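Notebook, March. Rack service task, sim only.

Picked up the Kelluvier scene again after the Avermont review. The question on their list was whether an arm can do the dull part of rack work: get hold of a flat unit, pull it straight, put it back. People do this all day without thinking. Same family of problem as a dish rack or an oven shelf, with tighter clearances and more expensive mistakes.

Setup is unchanged from the last entry. One arm on the table, open rack within reach, upper slot only. Changed the contact settings and nothing else. The old ones let the unit sink into the rails by 2 mm before pushing back, so every result before this one is suspect. I have marked them that way in the log.
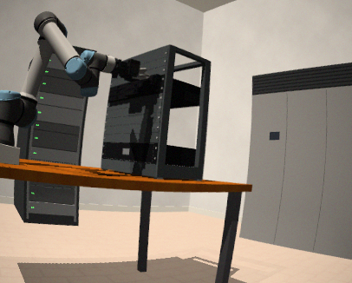 Ran 50 extractions with the new settings. Failures are nearly all yaw on the first part of the pull - the unit turns slightly, one side binds, and the planner keeps pulling. A person would feel that and wiggle it. We have wrist force available in the sim and are not using it. Added a stop threshold. It catches the jam but has no idea what to do next, so for now it backs off and retries, 3 attempts maximum.

Reinsertion is worse. Approach from the upper side leaves little room for the wrist. Cordeiro's grasp set assumes a clear front face and half of it is unreachable here. Harer's is narrower but usable. Switched to Harer's.

Cycle time is roughly 93 seconds for out and back when nothing jams. Too slow to interest anyone on a shop floor, fine for an overnight job.

Open items:
- wiggle routine on jam, small amplitude, yaw only
- rerun the old seeds with new contact settings
- lower slots, once reinsertion holds up
- ask Avermont for real rail tolerances, the ones in the model are guesses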